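# Handout 5: Cable routing and homing on a two-arm home build

Notes by Hortensia Barrientos. Read before the bench session.
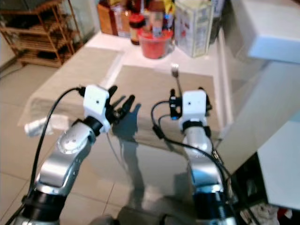 Last time we finished the power budget. The next thing to sort out is the cable that runs to each wrist, as most of the faults people report at this stage are cable faults and get blamed on software.

## 1. The wrist loop

A wrist cable must be long enough for the joint at its furthest turn and short enough not to catch on the table. Leave slack at the wrist as a loop, then bring the cable down the outside of the arm and fix it below the elbow. Do not tape it across a joint ring. The tape holds for a day or two and then the connector takes the load.

To check the loop:

1. Switch off the motor supply.
2. Turn the wrist by hand to one end of its travel, then the other.
3. Watch the plug. If it moves in its socket, the loop is too short.
4. Repeat with the elbow bent and with it straight.

On the Flurnach build the first right-hand loop was too short by the width of a finger. It passed with the elbow bent and failed with it straight, so do not skip step 4.

## 2. Two different hands

You may fit a multi-fingered hand on one side and a short gripper on the other. This is fine, but the two sides will not share settings. Keep a separate file for each and name them by side. The items to set for each are:

- mass at the wrist
- distance from wrist to fingertip
- closing limit
- speed limit near the table

If you copy the left file to make the right one, change the fingertip distance first. A wrong value here drives the fingers into the tabletop.

## 3. Homing

Home one arm at a time, with the other held still and clear. The encoder count at home should come back to the same figure each time. Ours were 1,245 on the left shoulder and 2,926 on the right. Yours will differ. Write them on the inside of the Vestireck box lid, where you can find them when the laptop is off.

Home each joint 13 times and note the spread. A drift of more than 5 counts means a loose coupling. Tighten it and start again from the first reading.

## 4. The work surface

A kitchen table will do. Use a mat that does not slide, and mark its corners with pencil so it goes back in the same place. Keep jars and bottles at the far side, out of reach of either arm at full stretch. Work out that reach with the supply off.

Low sun or a single lamp throws hard shadows of the arms on the mat, and a simple colour threshold will pick these up as objects. Move the lamp before you change the threshold.

## For next time

Bring both settings files and your homing figures. We shall start on grasping cutlery in the November session, using the Chiriac notes, section 2.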